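Bratero sells one thing, a tabletop arm kit called the Butell, and Ojārs Laur is the person who answers the support mail for it. He also drew most of the parts. When I asked for an hour of his time to go with our review unit he offered two, in the early afternoon, at the company's workshop in Stiststead, and used the first twenty minutes to ask me what had gone wrong.

What had gone wrong was the second joint. I had built the arm over two evenings in May and put a spacer in backward, so the elbow rubbed. Laur nodded before I finished the sentence.

"Step 19," he said. "The drawing is from the wrong side. We have a new drawing and it will be in the next printing of the manual. The one online is already changed."

The Butell costs 3000 dollars with the gripper, the wrist camera, the power supply and a clamp for the edge of a table. You need your own computer. The arm comes in one box as bags of parts, and each bag has a number that matches a section of the manual. Apart from the spacer I had no trouble with the build, though the two long cables in the last bag look alike and are labeled only on the tags, which I had thrown out.

Laur used to repair packaging machines, and he talks about the kit the way a repairman would. He is more interested in what comes off than in what goes on. The fingers come off with two screws. The wrist camera comes off with one, and the cable unplugs at the wrist so that it can be replaced without opening the forearm.

"On the first version you had to open everything to change the cable," he said. "I did it myself many times, for customers, and I did not enjoy it. A cable that moves will break. You should plan for it."

I asked who buys the kit. He said the largest group is people teaching small classes, followed by people at home who want to try training an arm on household tasks and have read enough to know what they are getting into. A shop called Grigaitė carries it for schools and sells it with a second set of fingers.

"We get letters from people who think it will do the dishes," he said. "I write back and tell them no. It can pick up a sponge. If you show it many times, and the sponge is in a reasonable place, it can pick up a sponge by itself. Some of them buy it anyway and they are happy, because now they know what it is."

Showing it many times is most of the work. The Butell learns from recordings made by a person who guides the arm through a job while the camera runs. The software that comes with it keeps the recordings in folders, plays them back, and lets you throw out the bad ones. I made 101 of them for a single task, moving a spoon from a tray to a mug, and it took me most of a day with breaks. My shoulder was sore afterward. Laur said I was standing too close to the table.

"Sit down for it," he said. "Put the arm on a low table and sit. It says this in the manual but it is on page four and people start on page nine."

The software is the part of the product I like least. Playback is smooth, but the delete button asks for confirmation every time and there is no way to mark several recordings at once. On my machine the program also lost the camera whenever the computer went to sleep, and I had to unplug the cable and plug it in again. Laur wrote both of these down. He said the sleep problem was known and had a ticket, number 407, and that he could not promise me a date.

"I would rather fix it late than say a date and miss it," he said. "We are a small company. The man who writes that program also packs boxes."

The question I had come to ask was about the camera. Plenty of kits put the camera on a stand beside the arm, looking down at the work, and a stand gives a picture that is easy to understand. Bratero mounts it at the wrist, so it goes wherever the gripper goes. For the first day I disliked this. The picture tips over when the wrist tips, and it takes a while to learn to read it.

"Everybody dislikes it the first day," Laur said. "With a stand, the arm gets in front of the thing you want to pick up, at the exact moment when you need to see it. Then people buy a second camera, then a third one. From the wrist you always see your own fingers and you see what is next to them. For this size of arm I think one is enough."

I pushed him on that. With my spoon and tray, the wrist camera was good for the last few inches and poor for finding the tray in the first place. If the arm started out pointing at the wall, it stayed confused. He agreed, and said that the start position matters more than most buyers expect. His advice was to pick one start position in which the work is in view, save it, and begin every recording from there. I went home and did that, and the next set went better.

He was also frank about light. The lens does badly against a bright window, and he would like to change it, but the part he wants costs more than he is willing to add to the price. In the meantime he closes the blinds. There is a setting for exposure in the software, two menus down, and it helped a little in my kitchen.

Noise is low. The motors hum when the arm holds a position and click when they let go. My dog left the room for the first day and then stopped caring. The clamp held on a pine desk and on a countertop, but it needs an edge with a flat underside, and the pads left a mark in the pine. I mentioned the mark to Laur, who said softer pads were tried and the arm walked.

Before I left I asked what he would take out of the box if he had to bring the price down. He thought about it for some time.

"The clamp," he said. "Many people have clamps. But then they will use a bad one and the arm will fall, and they will write to me. So I would keep it."

The review unit goes back next week. I would buy one for a class, with a warning about the software, and I would tell anyone working alone to spend the first evening just moving the arm and watching the camera picture before recording anything. The view takes getting used to. A round wooden tabletop can come out so steeply tilted that a TV remote seems to be lying on a slope, with the closed tips of the gripper coming up from the bottom of the picture and a white cup or lid smeared by motion near the top. Once I could look at a picture like that and say which way the fingers were pointing, guiding the arm got much easier — and I stopped looking up from the screen so often.

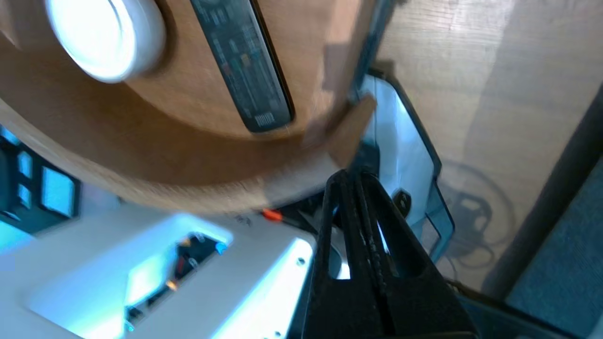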